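The Folding Room

The left hand had been pulling to one side since the middle of the morning. I heard it before I felt it, a small dry tick each time the fingers came together.

Gikia sent us out with a kit in a biscuit tin: a driver, a packet of spare screws, a soft brush, a tube of grease and six pads of felt. The manual was 30 pages and most of them were about the battery. The bit about the fingers said to check them against something white, so that was what I did. I laid them up to the pillow and looked down the gap.

She waited on my left beside the bed with her own hand raised. We had been told to keep both pairs moving if we could, but she could see I had stopped.

"Again?" she said.

"Same one."

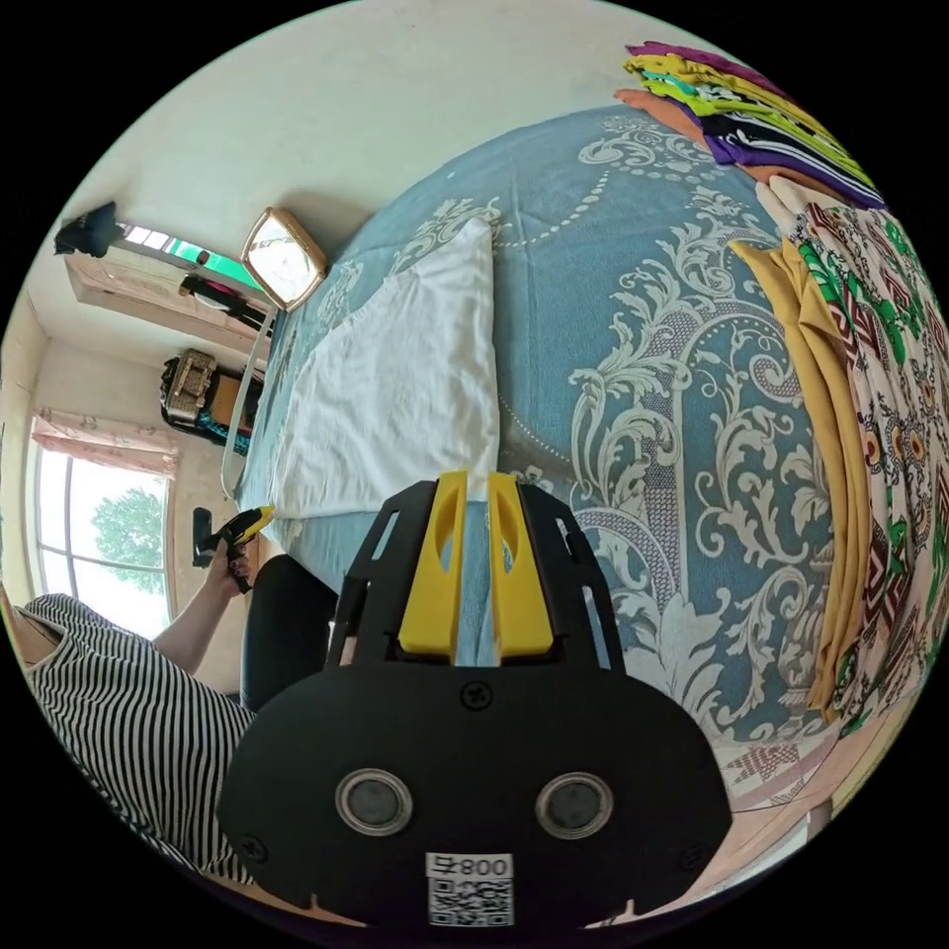 Setting the Gap

You start with the screw at the top. Quarter of a turn, close the fingers, open them, look. If they meet at the tips before they meet at the base, you have gone too far and you go back. The man from Arkarard who trained us could do it without looking. I needed the good light, and by then there was a bit of cloud about.

I brushed out the slots. There was lint in them, grey and a bit of purple from the jumpers. We had folded 937 pieces by the count on the sheet and I suppose every one had left something behind.

"My mother folded for a whole house," she said through her mask. "She never had to stop and oil herself."

"She had a bad wrist, you told me."

"That was later on."

I put a dab of grease on the hinge, wiped off what I didn't want and worked the fingers 20 times, the way the manual said. The tick got softer. On the last few I couldn't hear it at all, but the clock was going and I wasn't sure.

Then I tried it on the white cloth while she carried on with the pile.

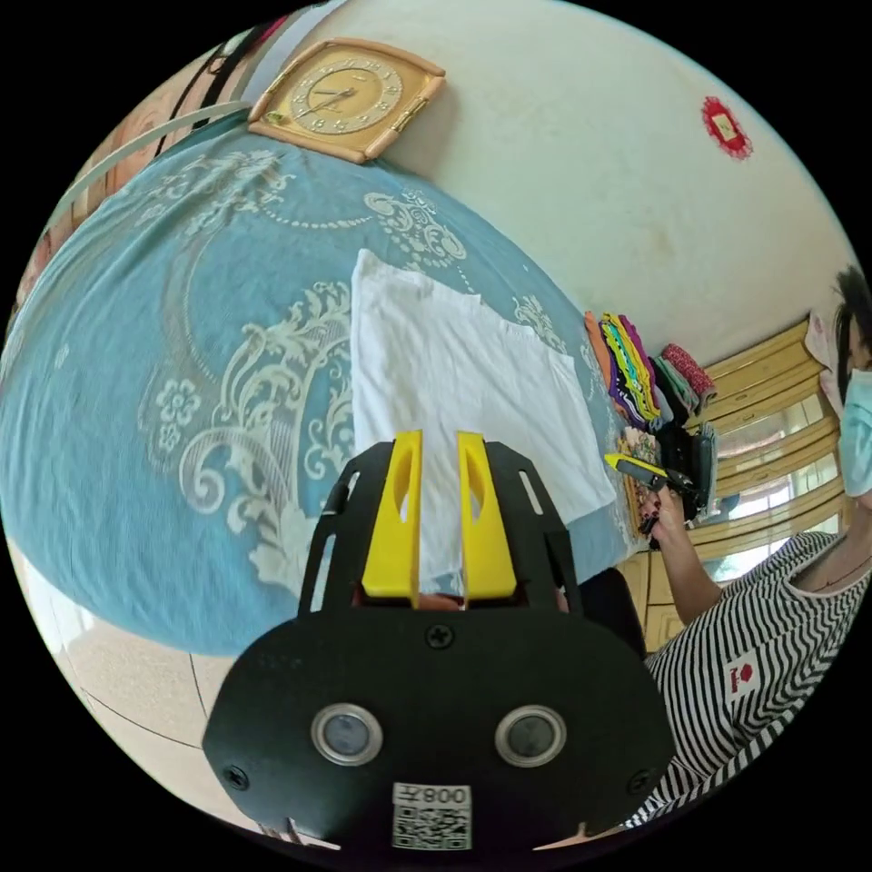 The Second Test

The cloth slid. It came up at the corner all right, then went out the side of the grip, and I had to smooth it down with my forearm and try once more. That meant the pads.

I didn't want to do the pads. They are fiddly little things and the glue goes everywhere. I rang Bristanar, who look after the gear for our district, and got the recording. They would call back after lunch. The van with the next lot of washing was due at two.

"Leave it and use mine," she said.

"Then what do you use?"

She thought about that and went back to her colours.

So I did the pads. I peeled the old ones, scraped the glue with my thumbnail, pressed in the new felt and held it while I counted under my breath. When they had set I squared up to the bottom edge of the cloth and brought the tips in until they were nearly touching.

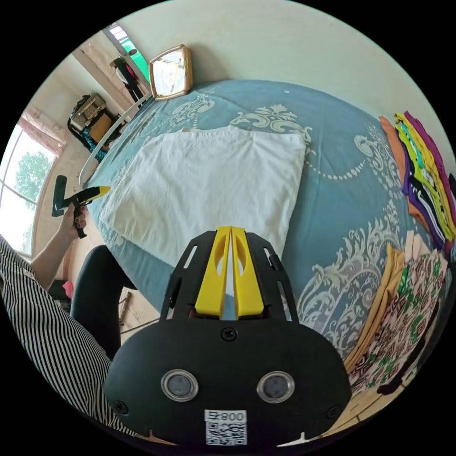 I had a cousin who worked the presses at Sandu before it shut, and he used to say a machine will tell you once, quietly, and after that it sends you a bill. He lost his licence and moved up the coast, and I haven't spoken to him in years. I thought of him while I closed the grip.

It held. I lifted the corner, took it across and laid it down, and the edge was out by a finger's width, which the sheet allows.

"Good?" she said.

"Good enough for shirts."

I wrote the pads down in the book, five left now that I'd cut the one in half for both sides, and put the lid back on the tin. She had already pulled the next thing off the pile and was waiting for me to take the other sleeve.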